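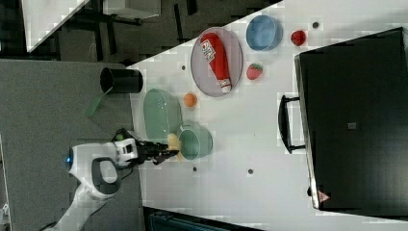 Utine amplía su programa de desayunos escolares

El Ayuntamiento de Utine ha aprobado la ampliación del programa municipal de desayunos escolares, que pasará a atender a 2,000 alumnos de educación primaria. Hasta la fecha, el servicio contaba con 1,889 inscritos, distribuidos en 20 centros públicos del municipio.

Según la nota difundida por la Concejalía de Educación, la medida responde al aumento de solicitudes registrado desde el mes de agosto, cuando se abrió el plazo ordinario de inscripción. Al cierre de dicho plazo, 178 familias habían quedado en lista de espera. Las plazas de nueva creación se asignarán conforme a los criterios de renta y distancia al centro previstos en las bases de la convocatoria.

La prestación del servicio continuará a cargo de la empresa Zunano, adjudicataria del contrato vigente. El menú incluirá fruta fresca todos los días lectivos y se revisará cada trimestre.

Las familias interesadas podrán presentar su solicitud en la sede electrónica municipal o en la oficina de atención ciudadana de la plaza de Lu, en horario de mañana. La relación provisional de admitidos se expondrá en el tablón de anuncios de cada centro.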